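# Chapter 6: Counting What the Robot Did

I put off writing this chapter for a long time. The chapters before it are about getting an arm to move, and moving arms are fun. This one is about deciding whether the thing you trained is any good, and that means clipboards, spreadsheets and a lot of arguing over whether a snack bar is "in" a bowl when half of it hangs over the rim.

Let me start with a mistake of mine. When I first ran the Garus policy on our countertop tasks, I gave it 31 trials, watched every one, and came away delighted. I told everybody in the lab it was working. Then I tried to write it up and found I couldn't say what "working" had meant on trial four, or whether I'd used the same rule on trial twenty. I had nudged a can back from the edge a few times without noting it (I'm fairly sure it was a few). The whole afternoon went in the trash, and I started over the next morning with a written protocol.

That protocol grew into the one we'll use here. I call it the Gutau protocol, after the building where we set it up, and it has one big idea in it: you score *stages*, and you write the stages down before the arm moves.

## 6.1 What a stage is

Take a plain instruction like "put the block in the bowl." You could score it with a single yes or no at the end. Lots of papers do, and for a quick check I still do too. The trouble is that a policy that never finds the block and a policy that lets go an inch to the left both get a zero, and those two policies need completely different fixes!

So we split the task up:

1. **Reach.** The gripper comes to the target object and no other object has been moved.
2. **Grasp.** The object is held clear of the surface.
3. **Carry.** The object gets to the goal area without being dropped.
4. **Place.** The object is released and stays where it should.

Each stage gets its own mark, and each mark depends on the one before it. If the grasp fails, carry and place are recorded as "not reached," which is a separate entry from "failed." Keep those two apart in your spreadsheet. I once merged them to save a column and spent most of March pulling them apart again.

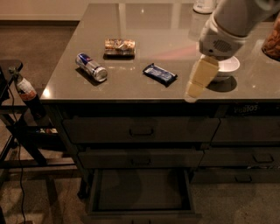
**Figure 6.1.** A countertop trial with the block in the gripper and the bowl near the front edge. The can, snack bar and candy bar are distractors.

From a single view like Figure 6.1 I'd mark the grasp and stop there. The block is in front of the bowl as the camera sees it, and it's tempting to give credit for more, but a place mark has to wait for the release. When you score from video, step forward until the fingers open and then keep going a bit. Things roll.

The other items matter as well. A policy that can only pick up a block on a bare surface hasn't learned much, so we always leave a few wrapped or shiny things in view. Draw their positions on the trial sheet before you start, or you'll have no way of telling whether one got bumped.

## 6.2 How many trials?

More than 31, as I found out. For the results in this chapter we ran 200 trials on each of two policies, Garus and Onuoha, using the same set of starting layouts for both. Garus got 123 full successes. Before you compare that with anything, look at the stage marks: 61 of its 77 failures came at the grasp. Once it had hold of something it was pretty dependable, and I would never have guessed that from watching, since the drops are what stick in your memory.

We'll get to Onuoha's numbers in Section 6.4, after we've talked about error bars. I'd like you to have a feel for how wide they are before you see a second number and start picking a winner (I always do).

## 6.3 Before you read on

You'll need the Jaritz trial sheets for the exercises, either printed or as a spreadsheet. Write your own stage rules at the top of the first sheet, in full sentences, and have a friend score ten of your videos with nothing but those sentences to go on. Compare marks. Wherever you disagree, fix the rule and have both of you score all ten again from the start.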